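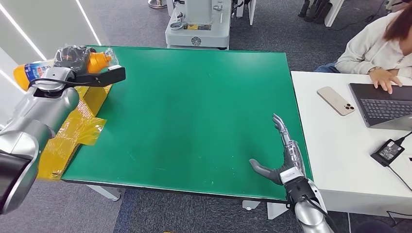

Page 26

Chapter 5
Work Surfaces and Clearing Up

A table does its job only when there is room on it. Most tables lose that room slowly, one item at a time, starting at the ends. A bottle gets laid on its side, something soft and crumpled is dropped on top, and a taped yellow box is pushed so close to the side that part of it hangs over. The middle stays open for a while. Then it fills too.

This chapter deals with flat surfaces that several people share: packing tables, craft benches and kitchen counters. It covers choosing a mat, sorting what has gathered on it, and deciding where each item should go.

A mat protects the tabletop and marks out the working area. Dark green is a common color and hides light scuffs fairly well. Small specks still show up under a lamp, so wipe the mat before you sort anything – not after.

Begin at the fuller end. Stand bottles upright with their caps closed. Fold bags and cloth separately. Press down or trim loose tape before you move a box, as flaps catch on sleeves and on the edge of the table.

Key terms: work area, overhang, holding spot, clear end.

Before reading on, pick one table you use every day and list what is on it. You will need the list in Section 5.2.

© 2021 Vuritz. All rights reserved. Back to top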